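Reading time: 5 min
Last updated: March

CHAPTER 7
People Near the Cell: House Rules for Shared Robot Rooms

What you should be able to do after this chapter

Tell the difference between a rule that belongs to the machine and a rule that belongs to the room. Write a boundary that a visitor can follow without training. Set up a bench task so that a failed grasp costs you very little. Keep a change log that the next shift can use.

7.1 Why small arms get their own chapter

Chapters 5 and 6 dealt with fenced cells. The robot was large, the fence was tall, and the gate had a switch on it. Anyone who opened the gate stopped the machine. Most of the thinking had been done by the time the cell was handed over.

Bench arms are different. They are light, they are often moved, and the task changes from one week to the next. The room around them is used for other things. People walk through it to get to a desk or a storage rack. They stop to watch. A lab may have no fence at all and still be run well, but in that case the rules have to do the work the fence would have done, and they have to be written down.

Throughout this chapter we use handling canned goods as the working task. It is a simple job to describe: pick up a can, put it on a shelf or a board, let go, move away. It also raises nearly every question that a harder job would raise.

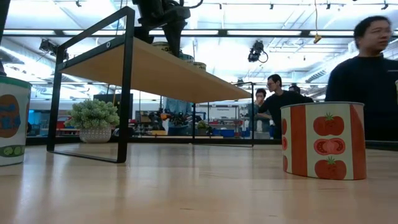 A risk assessment for a room like this starts with the people who are not running the robot. The operator knows what the arm is about to do. A colleague at the next bench does not. Write the assessment from the colleague's side first and then go back and add the operator.

7.2 Three kinds of boundary

The reach boundary is the furthest point the arm and whatever it is holding can get to. Measure it with the gripper fitted and the longest object in the task held at its worst angle. A can adds little. A board or a frame can add a lot. The reach boundary belongs to the machine and changes only when the machine or the task changes.

The standing boundary is where people may stand while the arm is powered. It must lie outside the reach boundary. In the Halwood house rules, which we return to in the exercises, the margin between the two is 400 mm, and it is measured from the furthest reach of the arm and its load, never from the table edge. Students often get this wrong. An arm mounted near the edge of a table can reach well past it.

The walking boundary is the route people take through the room. It should be marked on the floor and kept clear of cables. A person who is walking is looking ahead and has less attention to spare for the bench than a person who has stopped to watch, so the walking boundary is set further out again.

Where two arms share one table, there is a fourth question: what may each arm do while the other is moving? The plainest answer is to give each arm its own half and treat the middle as shared space that only one may enter at a time. Many tasks can't be done that way. If both arms must work over the middle together, the assessment has to cover contact between them, and the speed limit for the shared space should be lower than for the halves.

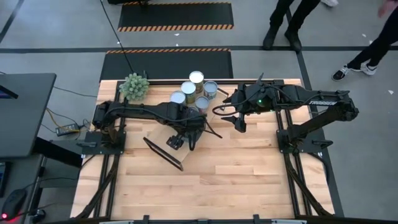 Speed limits are easy to write and easy to lose. Someone raises the limit for a test, the test goes well, and the old value is never put back. The Cladton training site reviewed 253 sessions on its bench arms and found 24 in which the speed setting did not match the posted sheet. No one had been hurt. In most of those sessions the operator believed the sheet was right. The site now reads the value back from the controller at the start of each session and has the operator sign next to it.

7.3 Setting out the bench

Good practice at the bench comes down to a short list of habits. The following are taken from the Trasby procedure, with small changes in wording.

– Only task objects inside the reach boundary. Tools, cups and phones go elsewhere before power is applied.
– Shelves and fixtures are checked for movement by hand. If you can shift it with one push, the arm can too.
– Slack in the cables is checked through the full range of the wrist.
– The stop button is within reach of the person watching, on the side they are standing.
– Any object that is knocked over stays where it is until the arm has been stopped.

The last item is the one people break. A can tips over, it is right there, and picking it up takes a second. The arm may be waiting on a timer or partway through a retry. Stop first, then reach.

7.4 The change log

A log entry needs four things: what was changed, the old value, the new value, and the time. Initials are useful. Reasons are welcome but can be added later – an entry with no reason is still far better than no entry.

Myung, the parts warehouse used in the case study at the end of this chapter, kept a log of 344 entries over its first trial. Reading it through takes an afternoon. You will be asked to read one section and find the point at which the posted standing boundary stopped being correct. Before you start, sketch the reach boundary for the first layout and keep the sketch beside you as the entries go by.

We use cookies to remember your place in the chapter. Manage your choices in Settings.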